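Home > House and Garden > Damp, mould and condensation

Musty smell from spare room cupboard, wall feels cold

Posted by Ningsih Wijaya
September, 4 replies hidden

Hi all. Moved into a ground floor flat in Beltia in the spring and the built-in cupboard in the spare room stinks. Not awful, just that old coat smell. It backs on to the outside wall. No black spots that I can see but the back panel feels cold and my winter boots came out with a white bloom on them. Landlord says open a window. I do open a window. Is it worth buying a dehumidifer or am I throwing money at it? Don't want to spend more than 200 if I can help it. Flat is heated but I keep that room low.

Aravind Suvarna

Had the same in my last place. First thing, get everything out and leave the doors open for a few days. Then pull stuff forward so there's a gap behind it, a hand's width will do. Air can't move if it's rammed in.

Wipe the back panel with a bit of white vinegar, let it dry properly. Boots want cleaning before they go back or you just start again.

And get a cheap humidity meter, a few quid. Mine read 21 degrees in the hall and lovely, and in the cupboard it was a different country — much colder, much damper. Leaving that room cold is half your trouble I reckon. Keep the radiator on low all day, don't blast it for an hour.

Check outside as well. Soil piled up against the wall, dripping gutter, blocked air brick. If it's any of those no machine will fix it, and it's your landlords job.

Anisa Ginting

open a window lol. no, get the tubs with the crystals, 2 in the bottom of the cupboard. empty them when full. done

Faizal Sitompul

Tubs are fine for a small cupboard but they won't shift much if the whole room is damp. I'd borrow a dehumidifier before buying. Ask round, someone always has one in a loft.

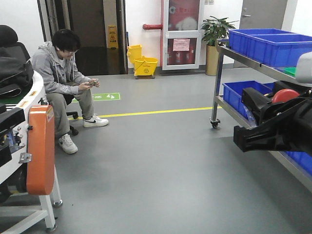 Does it matter where in the room the dehumidifier goes?

Middle of the floor if you can, cupboard doors wide open, windows and the room door shut while it's running. Don't shove it against a wall or behind a curtain. Empty the tank before bed.

If the tank fills every day for weeks and the meter doesn't drop, water is getting in from somewhere. Write to the landlord then, with dates and readings. Email not phone.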